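3.2 Floors, footing and the sound of a room

When we began visiting households in Bendora, we had expected people to talk mostly about furniture and light. What they wanted to talk about, very often and at some length, was the floor. Floors are the one part of a home that everybody touches all day long, and yet they hardly figure in the earlier writing on domestic comfort, apart from Šimko's generous and still very readable essay on kitchens, to which this whole section owes a good deal.

Our participants spoke about hard floors with a mixture of pride and mild complaint. Tile was praised for being easy to mop and for staying cool through the summer, and then, sometimes in the same breath, blamed for sore heels, chilly mornings and the awful clatter of a dropped spoon. One woman in the Fandetti apartments told us she could tell which of her neighbours was home by the colour of the noise, as she put it – a lovely phrase, and one we have borrowed ever since.

Pattern mattered as well, more than we had guessed. Marble-look tile in greys and whites (Figure 5) was a favourite among people who had chosen their own flooring, who liked that it brightened a room and was forgiving of crumbs between sweepings. Those who had moved in to find it already laid were cooler about it, and several had covered as much as they could with rugs.

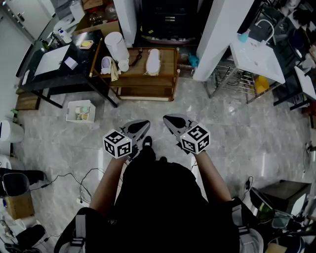
Figure 5. Marble-patterned tile in grey and white, seen from standing height.

3.3 Rugs, mats and small repairs

Rugs were the usual answer to a hard floor, and they travelled. A rug bought for the hallway would end up beside the bed, then under the dining table, and finally, rather worn, at the laundry door. We came to think of these moves as a kind of slow conversation between a household and its rooms, and we asked people to sketch the journey for us wherever they could remember it.

Cost came into it, of course. In the Drarnix townhouses, tenants generally set themselves a limit of $500 for everything underfoot, while owners would stretch to $800 if they felt they were buying something to keep. Both groups told us they would sooner patch a good mat than replace it, and we were shown some very handsome darning.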